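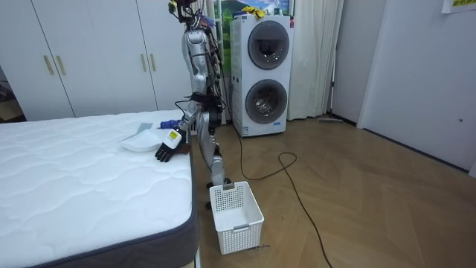

3.2 Bildwiederholrate und Reaktionszeit im Wettkampf

In diesem Abschnitt wird untersucht, ob eine höhere Bildwiederholrate des Monitors die Leistung von Amateurspielern messbar verbessert. Die Daten stammen aus der Evura-Liga, in der 13 Mannschaften jeweils am Donnerstag gegeneinander antreten. Teilgenommen haben 105 Personen, davon konnten 100 in die Auswertung aufgenommen werden. Bei den übrigen fünf waren die Protokolle unvollständig.

Jede Person hat dieselbe Aufgabe zweimal gespielt, einmal bei 60 Hz und einmal bei 144 Hz. Die Reihenfolge wurde durch das Los bestimmt. Die Reaktionszeit wurde mit der Software Wolance aufgezeichnet, welche den Zeitpunkt des Mausklicks unabhängig vom Spiel speichert. Insgesamt liegen 1057 gültige Durchgänge vor. Durchgänge mit einer Unterbrechung der Netzverbindung wurden vor der Auswertung entfernt.
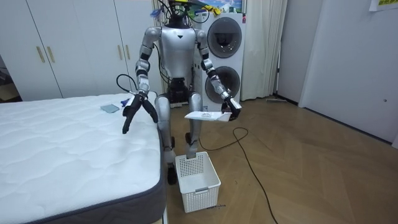
Abb. 4: Humanoider Roboter zwischen Matratze und Waschtrockner.

Der Unterschied zwischen beiden Bedingungen ist in der erwarteten Richtung, aber er fällt kleiner aus, als in der Werbung der Hersteller oft behauptet wird. Deutlich wird er vor allem bei Spielern, die schon zu Hause mit einem schnellen Monitor üben. Khurana hat in ihrer Vorstudie dasselbe beobachtet und vermutet einen Effekt der Gewöhnung. Ob diese Vermutung stimmt, lässt sich mit unseren Daten nicht entscheiden, denn die Dauer der Gewöhnung wurde nur durch Selbstauskunft erfasst.

Zu beachten ist ferner die Verzögerung der Eingabegeräte. In der Ladusura-Gruppe benutzten alle Personen die gleiche Maus, in der Bélanger-Gruppe durfte das eigene Gerät mitgebracht werden. Die Streuung ist in der zweiten Gruppe merklich größer. Für den Vergleich der Monitore haben wir deshalb nur die Differenzen innerhalb einer Person verwendet.
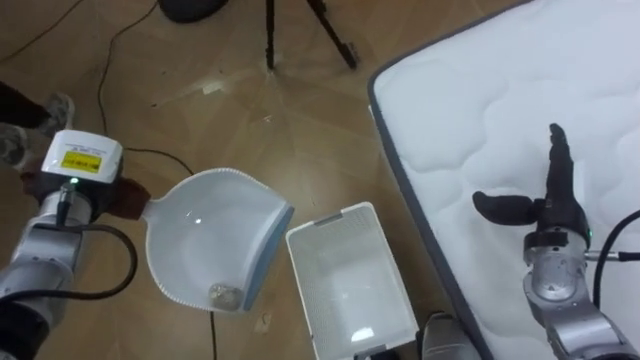

Abb. 5: Linker Roboterarm mit weißer Kehrschaufel über dem Holzboden.

Die subjektive Bewertung folgt der gemessenen Leistung nur teilweise. Mehrere Teilnehmer gaben an, dass sie bei 144 Hz ruhiger spielen, obwohl ihre Reaktionszeit gleich geblieben ist. Die Fragebögen wurden von Uzor ausgewertet und sind im Anhang vollständig wiedergegeben. Auf die Ermüdung der Augen gehen wir im Abschnitt 3.3 ein.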